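Bag Inspection and Packing Associate (Part-Time)
Forgate Bag Works, Finishing Room
Posted in June

Forgate makes and finishes backpacks, day bags and small pouches for other labels, including Zovetti and Hrytsenko. We are hiring two people for the inspection and packing tables. The job is part-time, mornings, with the option of more hours in the fall when orders pick up.

You will be working with finished bags. Each one gets looked over, opened, checked inside, closed again and sent on to boxing. Much of the work is small: loose bits of trim, zipper ends, tags and threads. You need steady hands and decent close-up eyesight, with or without glasses.

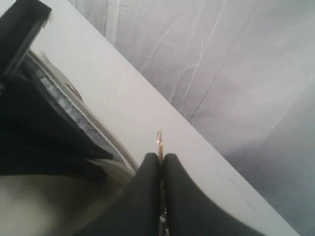 We do not require factory experience. People have come to us from alterations shops, shoe repair, retail stockrooms and school cafeterias. Training takes 12 shifts, all of them paid, and you will sit next to someone experienced for the first 7.

What the work looks like

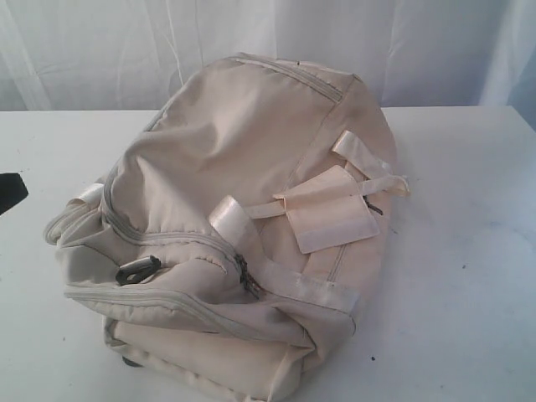

Most people start on the outside check. You lay the bag on the table, smooth out the fabric and go over the seams and closures before you open anything. Pale fabric is the hardest to inspect, and a cream bag like this one, with a zipper along the top and another curving across the front pocket, takes new people a while. Wrinkles are fine at this stage. Stains, skipped stitches and snagged teeth are not.

Your regular tasks:

Run every zipper open and closed, full length, and set aside any that catch.

Open the main compartment all the way and check the lining, including the corners and the seam at the hinge of the flap.

Make sure anything packed inside is still sealed in its bag and lying flat.

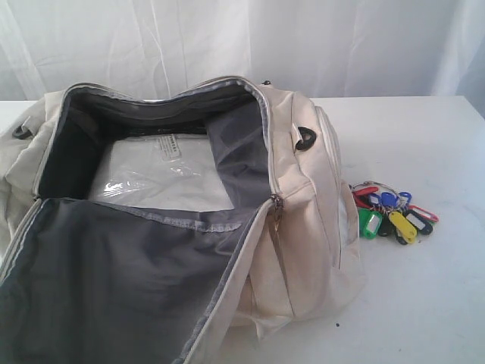
Check straps, rings and clasps for scratches and sharp edges. Pull on each one — firmly, but do not yank.

Log rejects on the sheet with the style name and the reason.

Wipe down your table at the end of the shift.

Once the room is up to speed, it clears around 900 bags a week. We would still like you to go slowly at first.
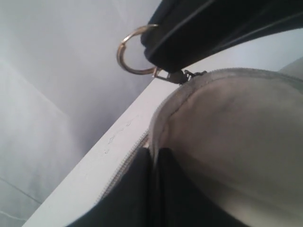 2 min read

Pay and hours

Shifts run from 7 a.m. to 12 noon. Pay is hourly and goes up after training. Parking is free, and the Bollwood bus stops across the street.

How to apply

Send a short note about your past work to Volodymyr Bondarchuk, finishing room lead, or drop it off at the front office before noon. A resume is welcome — a few plain sentences will do if you do not have one. We will invite you in for a short tryout at the table, paid at the training rate.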